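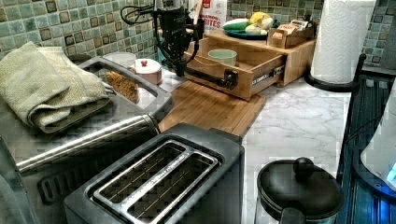 Muireann Ní Chonaill asks whether a policy trained on one counter learns anything except that counter. Fair question, and it's what we spent April testing, so I'll answer it in a thread.

Érica Frota
11 July 2026

Search posts Go

The task is simple: pick up a named thing on a kitchen counter and set it down somewhere else. We trained two policies on the same 2000 demonstrations. One set was recorded with the counter left alone. For the other, we moved things between every demonstration.

The moving had rules. Small items could go anywhere within reach. Appliances could turn or slide. Gilmar Fontes wrote the script that calls out the moves, and whoever was at the station followed it, even when the result looked silly.
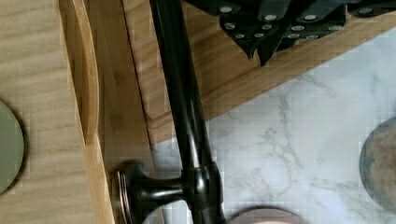
Most of our failures come in the last stretch before contact, so we score that part separately. The overhead view has the arm in the way by then and the wrist view has to carry it. With the fingertips just over a bamboo board, the wrist camera also gets the black faucet and a good bit of marble. A policy that never saw the board move can use the faucet as a landmark, and we think that's what the first one did.

How we checked: we shifted the target and left everything else in place. The fixed-counter policy kept reaching for the old spot. The moved-counter policy usually corrected, though it was slower and sometimes stopped short.

Test set was 57 layouts, none used in training. Same start pose each time, 15 seconds to make contact or it counts as a miss.

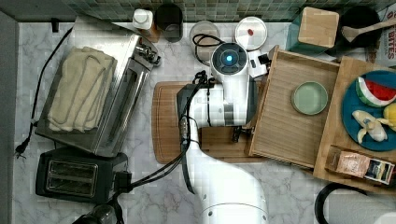 Alcides Figueiredo wants to know if more cameras would have fixed it without all the rearranging. We tried an extra side view with the fixed-counter data. It helped a little on appliances and did nothing for small items.

Things we haven't tested: other rooms, other lighting, a different gripper. I wouldn't claim any of this carries over yet.

Layout script and scoring sheet go up once Hjørdis Tangen has finished checking the labels. She's still finding duplicates.

Contact | © 2026 Draltilville | Back to top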